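Filed under: Teaching material / Handling and Automation / Unit 4

Handout 4: Comparing end effectors on a moving arm
Tutor: Fenna Verbruggen
Last revised 29 December 2020

Read this before the practical. The sheets you fill in on the day are handed out separately, and you need to have chosen a partner by then.

1. What we are comparing

The unit uses two kinds of end effector. One is a jointed hand with several fingers. The other is a plain gripper housing on a mounting flange, which opens and closes and does nothing else. Most of you will have read the Terneck notes, which treat the hand as the better tool in every case. We want you to test that claim on ordinary objects and write down what you find, including the dull results.

A fair comparison needs the same object, the same start position and the same speed. If you change the speed between the two tools, start the set again. Each set is 28 trials per tool. A trial counts as a success if the object is lifted, carried to the second zone and set down without being dropped or touched by anyone.

2. Zones and start positions

The zones are marked in yellow on the ground. Put the object fully inside the lines before each trial. Do not judge this from the wrist camera while the arm is travelling. At full travel speed the nearer fingers smear and the ground streaks, and a line that looks straight in one image may be hard to place in the next. Let the arm settle, then take the reading.

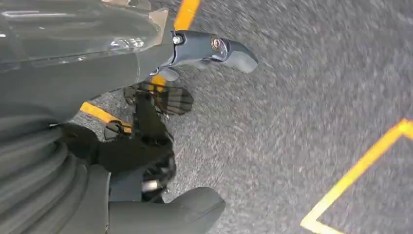
For the timing, start the clock when the controller accepts the command and stop it when the object is at rest. Do not start from the first visible movement. Two groups did this last June and their times could not be set beside anyone else's.

The speed limit for all trials is 70 per cent of the controller maximum. The Hotis controller shows the set value and the measured value on separate pages, so check both. If they differ, note it and carry on.

3. Choice of object

Use one rigid object, one soft object and one long object. The long one gives the most trouble. A long, thin load held near one end puts a turning force on the wrist, and the grip can hold while the object swings. That is a different fault from a dropped object and has its own column on the sheet. Mark the grip point with tape so that your partner can repeat it.

When you hand an object to the gripper, one person does the handing over and the other stays at the stop button. Keep cables clear of the elbow and wrist through the whole path – run the path once at low speed with nothing held, and watch the cable, not the tool.

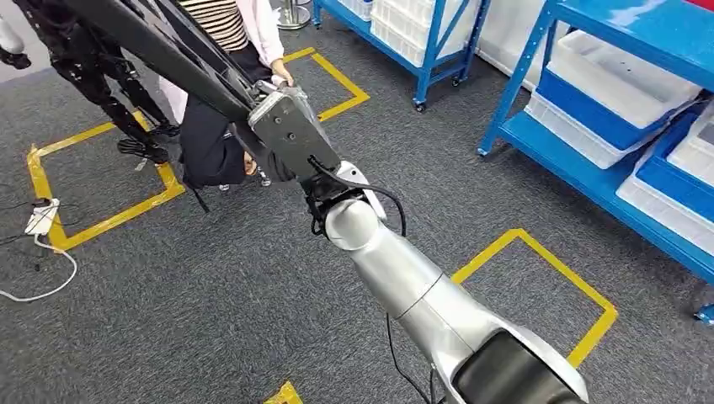

Ilse Hermans: I would add a line on grip force. With a long load the students tend to turn the force up until the swinging stops, and then they report that the plain gripper did well. They have changed two things at once. I'd fix the force for the whole set and let it swing if it swings. The same goes for the hand, where it is harder to spot, as each finger has its own limit.

This has been taken up. Grip force is now fixed for each set and written at the top of the sheet. For the hand, write down the limit for every finger, even when they are all the same.

4. Working out the results

Give the success rate for each tool and each object. Do not add the three objects together. In an earlier run the hand reached 78 per cent overall, and this hid the fact that nearly all its failures were with the soft object. One figure for the whole tool would have told you very little.

Then list the failures by type:
- missed the object
- closed on it but did not lift
- lifted and dropped
- held but swung
- stopped by the controller

If a trial was stopped by hand, leave it out and run it again. Say in your report how many times this happened.

5. What to hand in

A report of two pages and the filled-in sheets. The report should say which tool you would choose for each object and what it would take to change your mind. Setting-up time counts too. The hand takes longer to fit and to check, and a workshop that changes tools often may care more about that than about a few extra good lifts.

Reading: Dijkstra, chapter 4, on grip force and friction. The Veltetti data sheet is in the course folder and you will need it for the wrist load limit. Skip the section on suction cups, we cover those in the next unit.

We use cookies to remember your settings and to count visits to our pages. Accept all / Manage choices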